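Jidville Bridge Notes

Silvan Haslinger has finished his survey of the Sutter aqueduct, built by the Werkis ironworks to carry the Clemby canal. It is 410 feet long and has 3 arches.

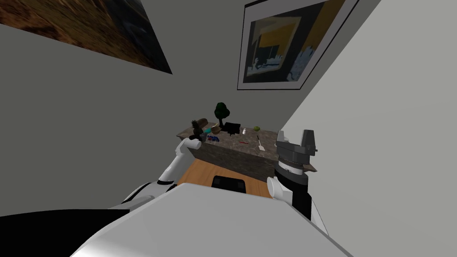
Two framed pictures and a dark stone-topped counter.

His drawings correct the old plan, which left out the north abutment — an error copied into later county records.

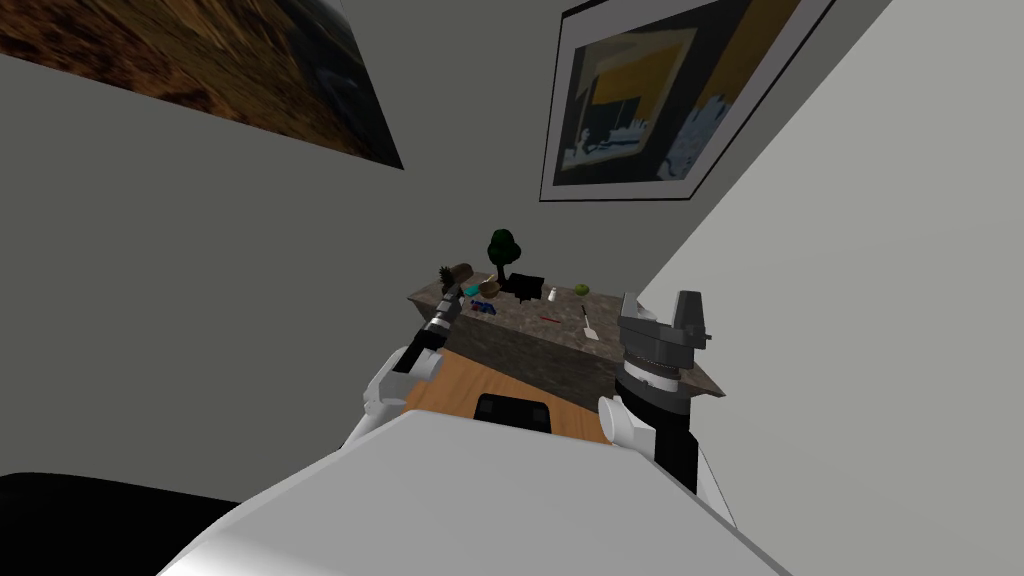

The full set runs to 607 sheets and will be open to members by appointment.

Last updated: May 2024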